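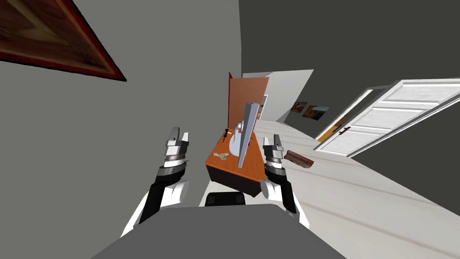
件名:デスク片付けのシミュレーションで右腕が途中で止まる(チケット 1808)
状態:対応済み(様子見)
起票:Sowmya Nair
担当:Dorian Pruvost、途中から Inès Tanguy

【起票時の書き込み】

お疲れさまです、Rarbridge の総務の Sowmya です。こういうチケットを書くのが初めてなので、長くなったらすみません!

先週から、夜間のデスク片付けの手順を Podano のシミュレータで確認する係になりました。これまでは私ともう一人で、退勤後に各部屋を回って、紙をまとめて、モニターの向きを直して、ドアを閉めて……というのをやっていたんですが、来月からそれを双腕のロボットにやってもらう予定で、今は画面の中で練習させている段階です。

で、困っているのが「机の上の紙をまとめる」のところです。左腕は普通に動くのに、右腕が机の手前まで来るとぴたっと止まって、そのまま待機に戻ってしまいます。エラー音も赤い表示もなし。ログには「経路なし」とだけ出ています。6回やって4回止まりました。残りの2回は最後まで行きました(だから余計に分からないんです)。

自分で試したことを書いておきます。
・シミュレータの再起動 → 変わらず
・開始位置の初期化 → 変わらず
・紙の束を片付けの対象から外す → 止まらない。でもそれだと練習の意味が……
・速度を一段落とす → 止まるまでの時間が長くなっただけでした

使っている部屋は、オレンジ色の木の机で、白い板張りの床の部屋です。モニターが1台、白いスタンドに載っています。ドアは2枚とも開いた状態。床に茶色い木のブロックがあるんですが、これは最初から部屋に入っているものなのか、前の人が置いたまま保存したのか、私には判断がつきませんでした。触らずにそのままにしてあります。

急ぎではないですが、木曜日に課の人たちに見せる約束をしているので、それまでに何か分かるとうれしいです!

【Dorian の返信 その1】

Dorian です。チケットありがとう、すごく読みやすかったです。長いほうが助かります。

「経路なし」で止まるのは、腕が行きたい場所までの道を計算できなかったときの動きです。故障というより、ぶつかりそうだからやめておきます、という判断ですね。実機でも同じ動きになります。

ひとつ教えてください。止まらなかった2回は、その前に何かしていませんでしたか。部屋を読み込み直した、別の部屋から戻ってきた、昼休みを挟んだ、何でもいいです。

あと、床のブロック。右の手先に近いところにあるので、私も最初はこれを疑いました。こちらのコピーでブロックを消して試しているところです。

【Sowmya の返信】

メモを見返しました。うまくいった2回は、どちらも部屋を読み込み直した直後の1回目です。2回目から止まっています。そう言われてみるとそうですね、気づいていませんでした……。

それと、これは関係ないかもしれませんが、私、毎回終わったあとに「姿勢を保存」を押していました。引き継ぎのときに Soledad Saavedra さんからもらった手順書に「終わったら保存」とあったので、律儀に。

【Dorian の返信 その2】

関係ないどころか、たぶんそこです!

まずブロックのほうから。消しても同じように止まりました。なので無実です。疑って悪かった。

次に「姿勢を保存」ですが、このボタンは腕の姿勢と一緒に、その時点での障害物の地図も保存します。モニターの画面は薄い板なので、横から見る角度だと地図の上で位置がずれやすいんです。保存を重ねると、前回の地図と今回の地図が両方残って、画面の隣にもう1枚、見えない画面が立っている状態になります。右腕はその見えない画面をよけようとして、よけきれずに諦めていたわけです。

手元で再現できました。読み込み直して1回目は通る、保存、2回目で止まる。Sowmya さんのメモどおりです。

Terer のほうで地図の扱いを見ている Inès に引き継ぎます。

【Inès の書き込み】

Inès です。引き継ぎました。

設定を見たら、Rarbridge さんの環境だけ「地図を上書きする」がオフになっていました。初期導入のときに Damgaard の倉庫向けの設定ファイルをそのまま持ってきていて、あちらは棚の位置が変わらないので、地図を足していく設定のほうが都合がいいんですよね。机の上は毎日変わるので、これだと合いません。こちらの確認漏れです、申し訳ない!

やったことは次のとおりです。
1. 「地図を上書きする」をオンに変更
2. 保存済みの古い地図を全部削除
3. 部屋を読み込み直し、保存を挟みながら6回続けて実行

6回とも最後まで行きました。右腕も止まっていません。Sowmya さんのほうでも、一度ログアウトしてから試してもらえますか。古い地図が端末側に残っていると、最初の1回だけ前の動きになることがあります。

手順書の「終わったら保存」は、このままで大丈夫です。

【Sowmya の返信】

動きました!! 朝の9時に試して、今のところ一度も止まっていません。ありがとうございます。

ログアウトを忘れて最初の1回は止まったんですけど、書いてあったとおりだったので慌てずに済みました。

ここに書くことか迷ったんですが、運用の話もついでに質問させてください。課の Ravinder Hawthorne さんから「実機が入ったら、止まったとき誰が見るの?」と聞かれています。今までの片付けって、ちょっとくらい変でも自分の手で直して終わりだったんですよね。モニターが斜めなら戻す、紙が散っていたらそろえる、それだけ。今度からは、朝来てログを見て、止まっていたら理由を調べて、必要ならこうしてチケットを書く、という仕事になるわけで。退勤が早くなるのは本当にうれしいです(子どものお迎えに走らなくていい!)。ただ、朝の最初の30分が別の仕事になるなら、それは勤務表に入れておいてほしい、というのが Ravinder さんと私の意見です。

もうひとつ、紙の扱いです。私たちは誰の机の紙か知っているので、広げてあるのがわざとなのか、出しっぱなしなのか、だいたい分かります。ロボットは全部そろえてしまいますよね? 作業途中の人は怒ると思います。

【Inès の返信】

どちらも大事な話なので、ここに残しておきましょう。

朝の確認については、うちからも導入先の作業として見積もりに書いておくべきでした。今の資料には「夜間の作業時間が減ります」としか書いていません。朝の分を足した表を作り直して、そちらの課長さんにも送ります。時間は実際に測らないと分からないので、最初の月は Sowmya さんたちに毎朝かかった時間をメモしてもらえると助かります。

紙のほうは、机ごとに「触らない」を設定できます。ただ、今は管理者しか変更できません。毎晩管理者に頼むのは現実的じゃないので、席の人が自分で切り替えられるようにする要望を別のチケットで上げました。それができるまでは、実機でも紙は対象外にしておくのが安全だと思います。シミュレータでの練習はそのまま続けてください。

【Sowmya の返信】

了解です。じゃあ最初の月は紙だけ今までどおり人がやります、と課で話しておきますね。お迎えの件は、まあ、もうちょっと走ります(笑)

木曜日の見学も無事に終わりました。いちばん質問が多かったのは「ドアも閉めてくれるの?」でした。今の手順には入っていないと答えてあります。入れる予定があるかどうか、分かったら教えてください。

【Dorian の返信 その3】

ドアは次の版の候補に入っていますが、時期は未定です。決まったらここに書きます。

停止の件は対応済みにしますが、11月いっぱいはチケットを開けたままにしておきます。また「経路なし」が出たら、直前に押したボタンと、読み込み直してから何回目だったかを書いてもらえれば、こちらで追えます。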